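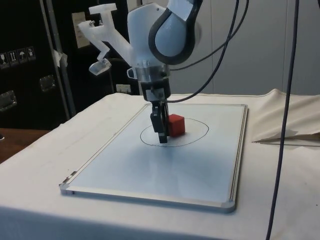

From: Štefanec
To: Jalenura list (living with kidney stones)
Date: 09/03/2024
Subject: Re: How much to drink, and do I stop milk?

> Hello all. I passed my first stone in July and the clinic gave me one
> page of advice. It says to drink more, but it does not say when. Also my
> aunt tells me to stop all milk and cheese, as the stone was calcium.
> Is she right? I am confused.

Hello, and welcome to the list. I am a patient and not a doctor, so please check my words with your clinic.

About the milk: I was told the same thing by my family, and my doctor did not agree with them. Calcium from food meets oxalate in the gut, and the two leave the body together. If you eat very little calcium, more oxalate can reach the kidneys. So I kept my yogurt. What I reduced was salt, and spinach, which I used to eat almost every day. Tablets with calcium are a different question, and you should ask before you take them.

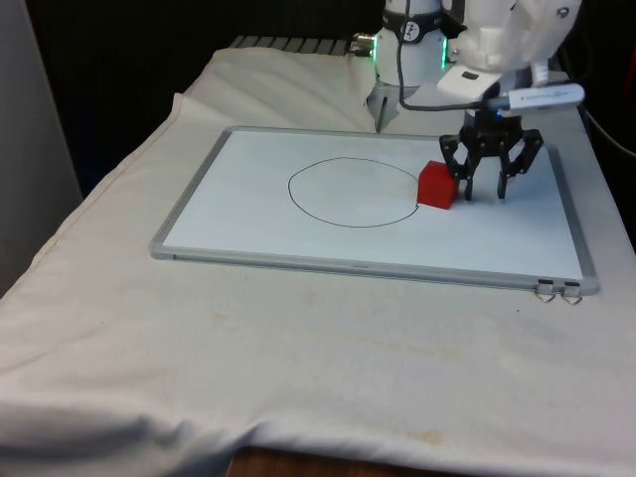
About the drinking: for me it was difficult to remember it at work. Now I drink one glass when I wake up, one glass with each of my 3 meals, and more between them. I also drink one before bed, even if it means I must get up at night. The color is a good guide. If it is dark yellow, I am behind. People with heart or kidney disease may have a limit on fluids, so the same plan is not good for everyone.

Did they test your stone? If you still have it, please bring it to the clinic in a clean container. My second one was tested, and the diet advice changed after that. You can also ask if a 24-hour urine collection is useful in your case.

If you get fever or chills together with the pain, please do not wait for an answer from this list. Go to the emergency room.

With kind regards,
Štefanec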